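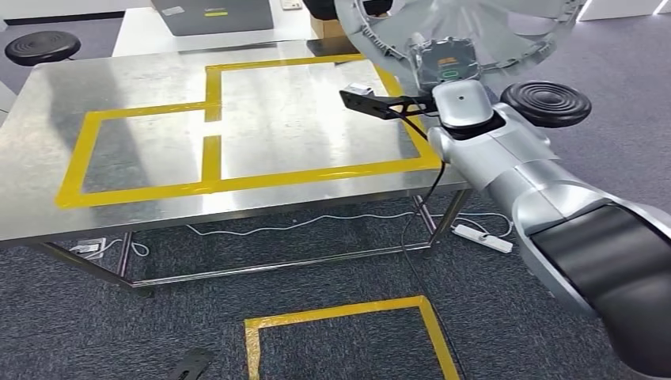 Who decides what gets bought for the robot cells at Pludano?
The equipment planner does, within a budget approved once a year, after talking to the engineers who will run the cells.

Equipment Planner, Automation
Pludano, Fedoruk site
Requisition 1951
Full time, on site, reports to the head of operations

Pludano builds and tests work cells in which a robot arm handles parts on a bench. Our customers are mostly small manufacturers with mixed product lines and short runs. The Fedoruk site does the layout, trial and acceptance work before a cell is shipped. Purchasing for the site has so far been split among the engineers, each ordering for their own cell. The cost of that arrangement has become visible: duplicate spares, arms ordered before the bench height was settled, and grippers that needed an adapter plate no one had put in the budget. We are moving this work into a single position.

What the position covers

You will own the equipment plan for all cells at the site. The plan is a live document. It lists what each cell has, what it needs, when the need falls, what it will cost to buy and what it will cost to keep running. Arms and grippers take up most of the money, but the larger part of your time will go to the rest: benches, stools, power distribution, cable runs, sensors, mounts, cases, spare fingers, calibration targets, and floor and bench marking tape.

Layouts are trialed in yellow tape on a stainless steel table and on the carpet tiles in front of it before any fixture is ordered. The planner is expected to attend these trials. A line of tape is cheap to move, and a machined fixture with a long lead time is expensive to move. A large part of the budget error in past projects came from fixtures quoted before the work zones were agreed.

Duties

Build and maintain the yearly equipment budget, split into capital, consumables, service and contingency.

Write purchase specifications with the cell engineers. A specification states payload, reach, repeatability, mounting pattern, supply voltage, communication interface and the environment the item will work in. It also states how the item will be tested on arrival.

Request and compare quotations. Comparison is made on total cost across the planned service life, including freight, commissioning, training, software licenses, service visits and disposal.

Plan power and cabling for each new cell before the arm is ordered. This includes the route of each cable across the floor, the position of outlets, and the load on each circuit. Power strips and loose cable are accepted during layout trials. They are not accepted in a cell that has been signed off.

Keep the spares list. For each item you will record the lead time, the failure history and the effect on the cell if the item is missing.

Run the lease-or-buy review for any arm expected to be in use for less than its full service life.

Maintain records in Warent, our in-house asset and budget system. Warent is old and has a poor import function. You will be asked for an opinion on replacing it, and that opinion should come with a cost.

Coordinate deliveries with the Jirkham warehouse, which receives all freight too large for the Fedoruk loading door.

First projects

The first project is the budget for 2 new bench cells. The bench layout is still being adjusted, and the gripper choice is open. You will take the layout from tape to an order list, with a price range for each line and a note on what could move it. Lines with no firm quotation are marked as estimates and stay marked until a quotation is on file.

The second is an audit of the spares shelves. Part labels and the records in Warent do not agree in all cases. The audit result will set the consumables budget for the following year.

The third is a written policy on used equipment. We have bought refurbished arms and controllers with mixed results — the prices were good, the service history was often missing, and replacement boards for older controllers were hard to find.

What we need from you

Experience in purchasing or planning for automation, laboratory or machine-shop equipment. The job title matters less than the work. People have come to this kind of role from maintenance, production engineering and technical sales.

Ability to read mechanical drawings, electrical schematics and data sheets, and to notice when a data sheet leaves something out.

Good spreadsheet skills. You should be able to build a cost model that another person can open and follow without help.

Clear written English. Specifications and supplier letters go out under your name.

Willingness to spend part of the day on the floor. You will measure benches, check clearances around the arm and walk cable routes with the engineers. Safety training for the cell area is given in the first week and must be passed before you enter it alone.

Useful but not required: programming experience with any arm, knowledge of risk assessment for shared workspaces, import paperwork.

Terms

Pay is $53 an hour. Overtime is rare and is paid. Travel to supplier sites is occasional and is booked by the company. Core hours start at 9:30 a.m. Remote work is limited, as most of the questions you will be asked concern something standing on the floor.

How to apply

Send a resume and a short planning note. For the note, assume a customer wants one bench cell with a single arm, one gripper and one overhead sensor. List the items you would put in the budget apart from those three, in the order you would ask for quotations, and mark the ones you expect to be underestimated. Prices are not needed. One page is enough, and we read the note before the resume.

Applications close at the end of November. Interviews are held at the site in December and include a walk through the cell area. Wear closed shoes. The walk is followed by a working session in which you review an old quotation with one of the engineers.

Post to: Pludano, Equipment Planning, 1756 Jirkham Road, Fedoruk
Quote requisition 1951 on the first page.

Agencies: we are not taking submissions for this position.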